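Setting Up the Processor Cell at Hustport
By Leonie Widmer

I love this job! Once the fingers are true, the cell handles chips beautifully. Start by jogging the wrist up slowly with a processor in the grip and check that both fingers press flat on its edges. 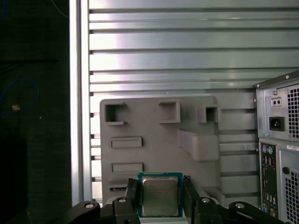

How often should the finger pads be cleaned?
Every 300 picks, with a dry lint-free cloth. Swap them at 1000.

Next, teach the overhead point. Put the camera above the open case, center it over the board, and save the pose as MOVHAM-11. 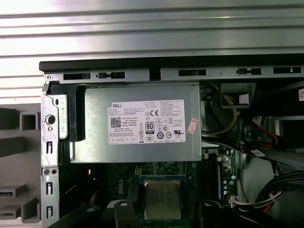
Open tower from above, processor near the bottom center.

Now the fun part, the low approach. Drop the speed, watch the fingertips all the way in, and stop if a cable gets close to a linkage!

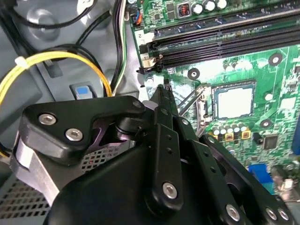 Fingertips near the empty memory slots.

Save the pose and run the path again.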